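Chapter 5
Pressing Things: Your First Contact Task

By now the arm moves where you tell it. It homes, it waves at the wall, it picks up a foam block and sets it down again. Good. This chapter we hit something on purpose.

A button is a nice first target. Small, cheap, doesn't roll away. And it gives you a yes or no answer, closed or open, so you don't have to squint at the thing and argue with your bench partner.

What you need before starting:

Arm, mounted and calibrated (Chapter 3)
Gripper with fingers on, closed all the way
Push-button boxes, a few, not all the same height if you can help it
A flat top to work on
The Folis board and a spare cable
E-stop where your other hand is. Not across the room.

If you are at the Weneck shop or some other shared space, check who has the bench after you. Contact work runs long. Ours always does.
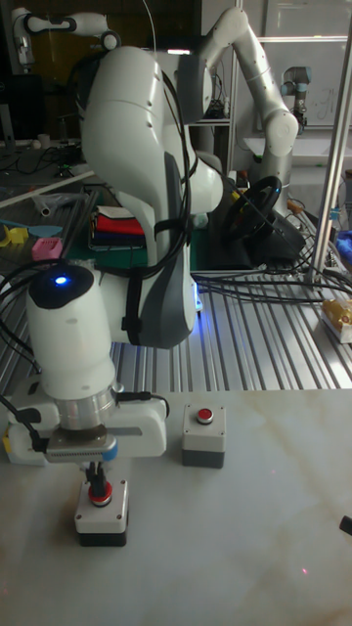 Force first, position second. Beginners do it the other way round, pick a Z height, drive to it, and either stop short or lean on the cap with the whole weight of the arm. The cap loses. We cracked one on the Rustad build the first evening, and it was a two dollar part but the shop was closed and that was the end of the evening.

So: come down fast to a hover height, then slow, then stop on contact plus a hair. The Bukance controller lets you set a contact limit per move. Set it low. Raise it if the switch won't close. Do not start high and work down, you will forget.

Fingers closed for pressing. Open fingers straddle a small cap and you get nothing, or you get the collar.

Now more than one button. Seperate them by at least a hand's width, the gripper body is wider than the fingers and people forget it is there untill it clips the neighbor.

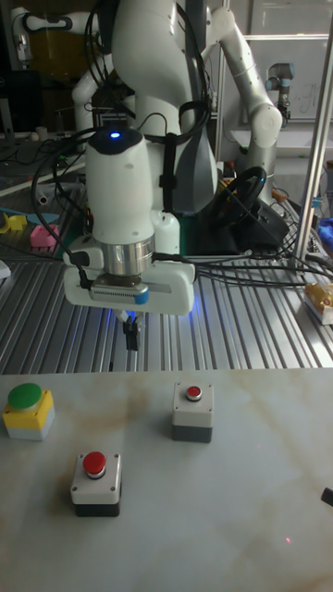
Write down each button's position as X, Y and top height. Three numbers, one line each, in the config file and also on paper. Jog to them by hand the first time. Touch off on the middle of the cap, back up, save. Name them by something that stays true when you shuffle the layout. "Left" is a bad name.

Wide caps forgive you. Narrow ones don't. Do the wide one first to get the sequence right, then the narrow ones to find out how good your calibration was. Probably worse than you thought. Go back to Chapter 3, redo the table plane, it's five minutes.

A word on cables. Leave slack at the wrist, strap the rest along the links, then run the whole sequence at slow speed with your hand on the stop and watch the loops, not the fingers. 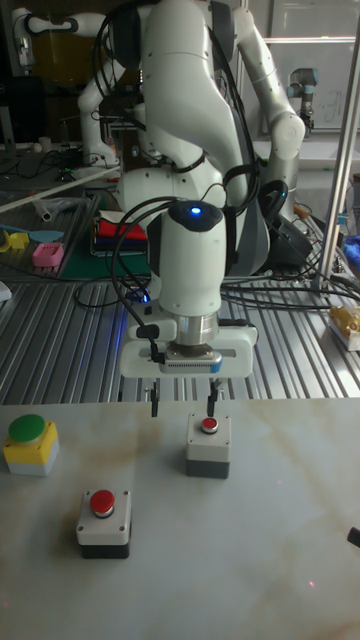
Hover check. Before any press, stop above the target and look from the side, then from the front. Off by a little in one view is normal. Off in both, stop and re-touch.

Log every attempt, misses too. Time, target, contact force, closed yes/no. Our own log for this chapter got to 2239 lines and the useful ones were nearly all misses.

Section 5.1 does one button, one press. Section 5.2 does a sequence. Section 5.3 moves the boxes and makes you find them again, allow a full evening for that.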